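Home | Sites | Checklists | Incidents | Contact

Post-fault inspection, sink station, Wulturdale kitchen
June 3, 2021 – Satish Kurup

Reason for check: right gripper released late on run 101 and the arm pushed on for a moment before the stop tripped. Same fault logged once in March at Dromudthorpe. Checked against the Pindora list, 10 items.

1. Emergency stop, both arms – OK. Tested three times.
2. Arm mounts below counter height – OK. No play.
3. Cable routing – COMMENT.

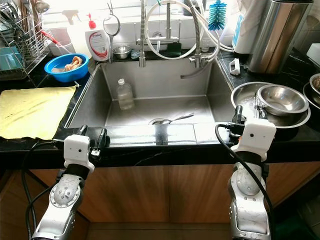

Cable slack was set for the old reach limits, and we never went back to it after the limits changed. The black cables still hang in loops along both arms, one down the left side and one along the right. Shorten the right one before the next run and recheck at full reach.

4. Joint cover screws – OK. Torque marks line up.
5. Finger pads – COMMENT. Right pad to be replaced. Left pad can stay until the 200-hour service.

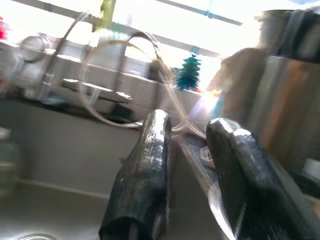 Item 5: gripper fingers at the sink, bottle brush on the sill behind.

6. Grip force on thin rims – FAIL. The release command was sent on time, but the controller waited for a force reading that never dropped below the threshold. Event 2364 in the log. Lower speed only, no plates, until the threshold is reset. 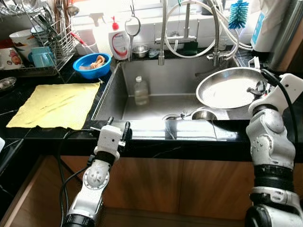 Chowdary disagrees with the FAIL and would call it a comment. The stop did trip, he points out, and the late release has only come up on rims, never on cups or spoons. He wants ten clean runs at half speed before anyone touches the threshold. I have left the item as FAIL and noted his view.

7. Splash protection at wrists – OK. Seals seated.
8. Counter edge clearance – COMMENT. Left arm passes close to the front lip on the way back. Raise the return path a little.

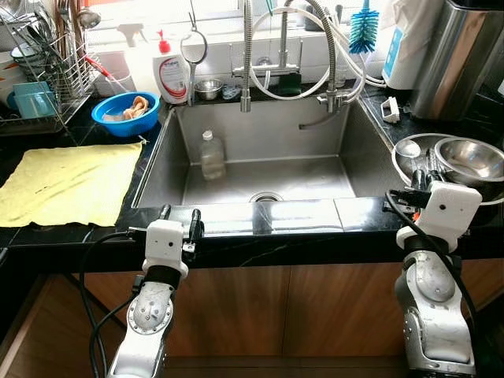

The same change should be made on the right arm, even though it cleared the lip on every pass we logged. Both paths come from one file, so edit it once and reload both controllers.

9. Standing distance for staff – OK. Floor tape to be renewed.
10. Restart procedure posted – FAIL. Old version on the wall. New one to be printed.

Status: restricted use. Recheck items 3, 6, 8 and 10.

Contact the site office | Back to top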